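Project report, Plerkden teaching lab, 2024-06-01
Authors: Aoife Mac Carthaigh, Oisín Lynch
Supervisor: Lorena Gaete

## 1. Aim

The project asks whether a short sequence model can split a robotic suturing recording into named steps without hand-written rules. The steps are the ones used in last year's Letbridge report: reach, grip needle, drive, pull through, wrap, tighten, cut. That gives 7 labels, plus an idle label which we ignore in scoring.

## 2. Recordings

Each recording pairs wrist-mounted camera views with a fixed view of the tissue, together with the joint positions of both arms. Frames were cut into clips of 300 frames. We had 22 recordings and kept all of them, including those with blur in the wrist views.
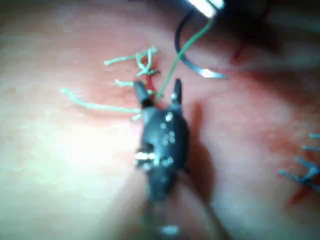
Labels were added by hand in the Geraghty annotation tool. Diarmuid Corrigan and Aidan Moynihan each labelled the full set separately, and differences were settled by a third pass. Most differences concerned the boundary between pull through and wrap, where the motion is continuous and no clear stopping point exists. We placed the boundary at the first frame in which the thread crosses a jaw.

Cut thread ends caused a second problem. An early version of the thread detector joined old tails to the working strand and returned a path that was too long. We now drop any segment that cannot be traced back to either the needle or a jaw.

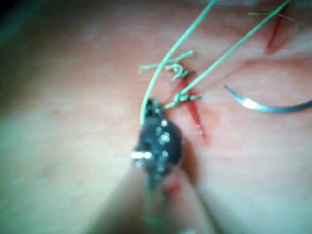 **Why not use the joint positions alone?**

Joint positions separate the large motions well, but wrap and tighten have similar speed profiles. The model needs the thread shape to tell them apart.

## 3. Method

The image encoder was left frozen. Its output was joined to the joint positions and passed to a small temporal network, trained for 2000 steps on the Fisdale workstation. Recordings, not clips, were divided between training and test, so that no test clip shared a recording with a training clip. Nothing was tuned on the test recordings.

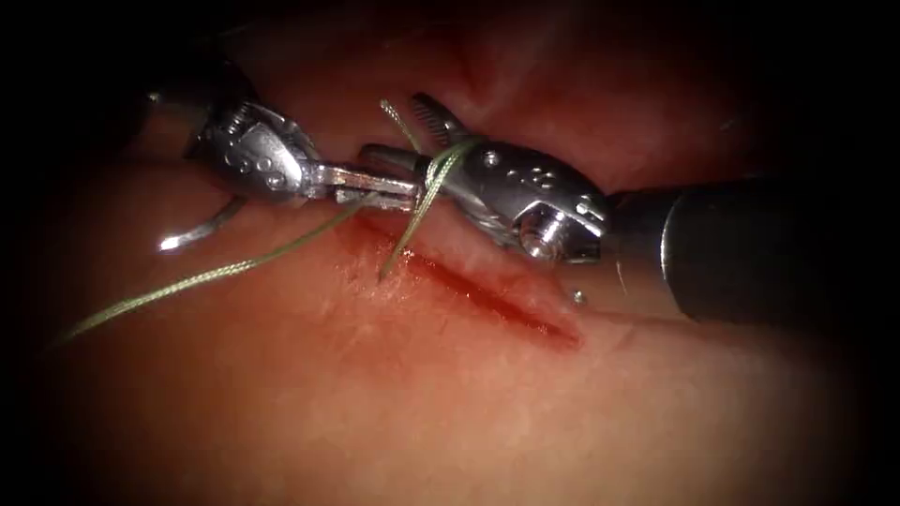
*Figure 3. Fixed view: green braided suture between the two instruments, above the open incision.*

## 4. Results

Drive and pull through were found most reliably. Wrap was the weakest label and was mostly confused with tighten. Removing the wrist views made this worse – the fixed view often loses the thread behind a jaw. Removing the joint positions had a smaller effect, seen mainly at the start of reach.

Boundary errors were short in most clips. The longer ones fell where an arm paused partway through a step, and the model tended to call the pause idle.
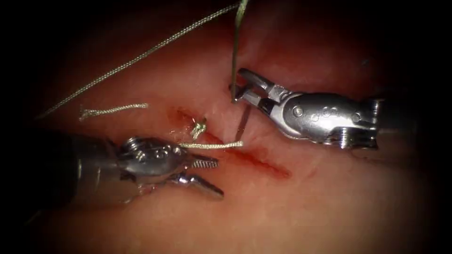
A median filter over the output removed most of the single-frame label changes. It also removed a few genuine short grips, so results are reported both with and without it.

## 5. Limits

The set is small and covers one kind of task. The thread detector relies on colour and has not been tried with other sutures. Further work should begin with the wrap label – a second fixed view would probably help more than a larger network.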